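The Corner by the Window: Tidying Week in Folitcombe 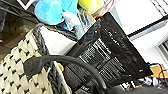 The black box, its cable and the rope basket, with the blue plush toy behind.

In November I decided to put in order one corner of our front room. It is a small corner, but over 50 things had found their way into it since we moved from Skomow, and I wanted to keep a small record of the work on this page. I am sorry if my English is sometimes stiff. I write the captions in the evening, after 11, when the house is quiet.

The black box
It has a shiny top and a front full of narrow slats, with very small lights along the edge. It gathers dust quickly between the slats. I clean it with a dry paintbrush, the soft kind, and I never use water near it.

The cable
Thick, black, and with its own opinion about where to lie. On this day it made a wide curve in front of the box, and the plug was resting over the rim of the basket. My plan is to fix it along the wall with 2 clips from the Prokov hardware store.

The basket
Cream rope with small dark specks and a braided dark gray rim. I like it more than anything else in the corner. There is something white inside, and I have left it there for the moment. For washing such baskets I was advised to use cool water and mild soap, and to dry them flat.

The toys
The light blue one is very soft in its shapes. Next to it is a yellow-green round thing. All toys will go to the low shelf on Friday, if the shelf is ready by then.

The cardboard box
Orange-tan, on the right side, only a part of it visible. Our boxes from the move still say Brzozowska Street on the bottom. I keep the strong ones and fold the others for recycling.

More pictures will come when the shelf is up.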